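Last updated: February 2023

February 2023
By Drahomíra Hubáček

I finished the second draft of the cookbook last night!! Well, it's a family cookbook, so the audience is my cousins and whoever marries them, but still. Fifteen minutes before midnight I typed the last line of the poppy seed roll and then sat there grinning at the screen like a fool.

The roll was the one I dreaded. Grandma Dvořáček wrote it down as "flour until it stops arguing, milk, the usual sugar," and her sister's version (same village, same oven for years) has no milk in it at all. I made both this week, one after the other, and I love them both so much that both are going in. Hers is softer and slices beautifully. The sister's is crumbly and dark and wonderful with coffee. I've put them on facing pages so the two branches of the family can keep fighting in print.

Things I learned this week, so I don't forget:

Grind the poppy seeds right before you use them. I had a bag that was ground at the store and it tasted like pencil. Fresh ones smell like hay and nuts and I could have eaten the filling with a spoon (I did eat some of the filling with a spoon).

600 grams of flour fills my big bowl perfectly for the double batch. 500 looked sad.

The Curnach side spells the plum dumplings three different ways on three different cards. I picked the one with the fewest letters.

Mom called in the middle of all this to read me a card she found tucked in an old phone book. Honey cookies, 976 written in the corner in pencil, no idea what it means. A page? A price? She thinks it's part of a phone number. We talked for an hour and never got to the oven temperature, so I have to call her back, which I'm happy to do, because she'd just gotten to the story about the goose.

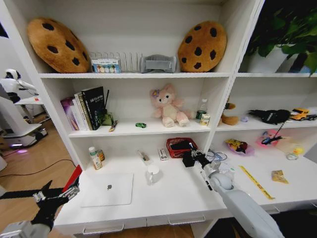
Books on the middle shelf, cookie cushions up top.

Today I let myself off writing and only read. I had forgotten how good it is to read a cookbook for the stories and skip the amounts completely. I got through a whole chapter on soups and now I want to add a soup chapter, and I know, I know, I said the second draft was the end of adding things. But there's the sour mushroom one! And the garlic one Dad makes when anybody sneezes!

Tomorrow: call Mom, buy yeast, try the honey cookies at a guess and see what comes out.

Recent entries
Two poppy seed rolls, one oven
The Cellen plum jam, attempt three
Drukivard market and the enormous cabbage
Reading Grandma's handwriting
Why I keep the burned pages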